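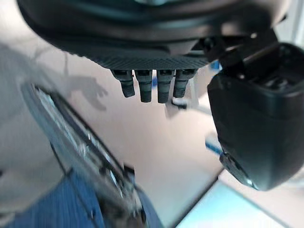

1/ Moving a sourdough starter from Climgate to Wurava, by car, in July. A few people asked how I did it so I'm putting it all in one thread.

2/ The drive is 781 km. I did it over two days with a night at Arai, where the motel had a bar fridge and no kettle.

3/ The starter came from Snežana Babić, who lived two doors down from me in Climgate. She gave me a jam jar of it and a page of instructions in pencil. The first entry on the page is dated 2020-04-19 and says "fed, nothing". The second says "fed, smells like paint".

4/ Mine has always been kept at equal weights flour and water. Plain white bread flour on weekdays, a spoon of rye if I remember it.

5/ Night before leaving I made it stiff. 20 g starter, 60 g flour, 30 g water, kneaded into a ball like playdough. A stiff starter moves slower and won't climb out of the jar at the first servo.

6/ Jar was twice the size it needed to be. Lid on but not screwed down. I put the jar in a saucepan and the saucepan in the footwell behind the passenger seat, wedged with a towel.

7/ I also dried some as a backup. Spread it thin on baking paper, left it on the bench until it snapped, crumbled it into an envelope. Put the envelope in a different bag from the jar.

8/ Day one was cold and wet the whole way. Heater on in the car, so the footwell got warmer than I'd planned. By Arai the ball had gone slack and doubled. Still smelled fine, a bit like yoghurt.

9/ Straight into the bar fridge overnight. I wrote STARTER on my hand so I'd see it when I brushed my teeth. Left it in the fridge anyway and had to go back up the stairs for it.

10/ Day two, heater off, coat on. No change in the jar by lunch.

11/ Wurava tap water tastes of chlorine. I let a jug stand overnight before using it. I don't know if it makes any difference but it costs nothing.

12/ First feed in the new house: kept 20 g, back to equal weights. Barely moved in twelve hours. Second feed, some bubbles. Third feed it doubled by dinner. The kitchen here is a lot colder than the old one, so I've started keeping it on top of the hot water unit.

13/ First loaf was flat. I baked it after the second feed, which was too early. We had it as toast and the rest went into crumbs.

14/ The second loaf I left until the weekend. 500 g flour, 350 g water, 100 g starter, 10 g salt. Overnight in the fridge, baked in the lidded pot. Good colour, a bit tight near the base.

15/ The oven is a Zurner that came with the house and it runs hot at the back. I turn the pot halfway and take the lid off five minutes sooner than I used to.

16/ To wake the dried stuff: one spoon of flakes, two of warm water, leave an hour, then a spoon of flour. Feed daily until it's lively. I haven't needed mine yet. It's in the pantry next to the bay leaves.

17/ If you're crossing a state border, check the rules on what food you can bring in before you pack. I wasn't, so I can't help with that one.

18/ Posted Snežana a photo of the second loaf. She wrote back "more salt". Trying 12 g this week.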